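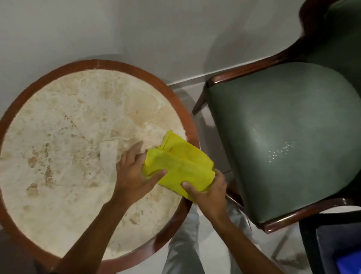
Lwazi Mahlangu gives the Donberg pit two more winters, and he gave it two more winters the last time I asked as well. The seam is fine, he says. It's the buyers who are tired.

Donberg once had 200 miners underground. The payroll now lists 128, plus a safety mascot in a foam helmet – unpaid, as far as I could learn. In June the owners, Orano, announced a "renewed commitment to coal," then sold the better of the two loaders.

The power plant at Nolla still takes about half of what comes up. Its contract runs out next year, and Mahlangu has already bought a boat.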